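Folding to a Fixed Size: Geum-ok Ryu on Work Tables, Hems and Shelf Depth

Geum-ok Ryu runs the garment preparation room at Skakton, a rental and resale business for staff clothing. The room receives laundered T-shirts, checks them, folds them to a single size and sends them to the shelves. Before Skakton she spent several years at Oddsson, a hotel linen contractor. Baltasar Gallardo spoke with her in September about the folding standard she wrote for the room and the table it was written for.

Ryu begins with the surface. "People ask about the fold first. The fold depends on the table. If the cloth drags, the back layer stays where it was and the front layer moves, and then the side seams no longer line up."

She specifies a matte white top. Gloss finishes were tried and dropped. "Under the ceiling lights a gloss top gives you a bright patch, and the bright patch is always where you need to look for a stain. On matte white you can see a loose thread, and you can see the edge of almost any shirt we handle. White shirts are harder. For those we put down a gray sheet."

Rounded corners were also her request. A square corner at hip height catches pockets and, in her experience, catches knit fabric as well.

Laying out

The standard starts with the shirt flat, face down, collar away from the operator. Ryu is particular about the word flat.

"Flat means there's no air under it and no fold you didn't put there. It doesn't mean pressed. We don't iron T-shirts. You take the shoulders, set them down, then draw the hem toward you once. If you keep pulling, you stretch the knit." 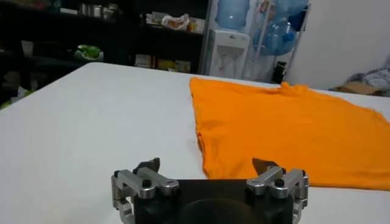 "The hem is where most of the error is," she says. "A hem that has been through a hot dryer goes wavy. It was cut straight, but the stitching and the fabric shrink by different amounts. You smooth it from the center out to each side. If it still ripples, leave it. The ripple ends up inside the fold."

The collar gets separate treatment. Rib knit is thicker than the body of the shirt and tends to gather into a ridge just below the neckline. Operators press it down with the side of the hand before making the first fold. If they skip this step, the finished piece is higher at one end, and a stack of 12 will lean.

Dimensions

Folded width is 300 mm. The figure comes from the shelving, a Toretti unit with bays 342 mm wide inside, which leaves room for a hand on one side.

"We had a wider fold when I came. It looked good on the table and it jammed in the bay. Jonatan Bråten, who does our stock, was taking shirts out by the sleeve."

Sleeves are turned back parallel to the side seam, then the body is folded in thirds lengthwise and in half twice. Larger sizes get narrower overlaps, never a wider finished piece. Children's sizes are outside the standard and are rolled.

Color does not change the method, though it changes the inspection. Strong colors such as orange and red are checked at the underarm and along the hem, where fading shows first. Dark blues are checked for lint.

Clearing down

The last section of the standard covers the table itself. It is cleared between batches, wiped with a damp cloth and left to dry before the next load is laid out. Spray cleaners containing silicone are not allowed, as the residue transfers to cotton and shows up later as a dull spot.

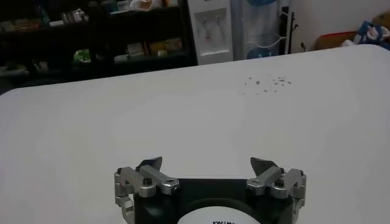

Output and limits

Ryu declined to set an hourly target in the document. The room handled 530 shirts on its busiest shift to date, and she does not regard that shift as a model. "The rework pile the next morning was large. I would take a lower count and no rework."

She is also reluctant to extend the standard to other garments. Polo shirts have a placket that will not lie flat under three layers. Sweatshirts fill the bay too quickly. A separate sheet for both is in draft with Elínborg Eskildsen, who handles incoming goods.

Asked what she would change first, Ryu names table height. The present one suits her and is too low for Bråten. An adjustable base has been requested.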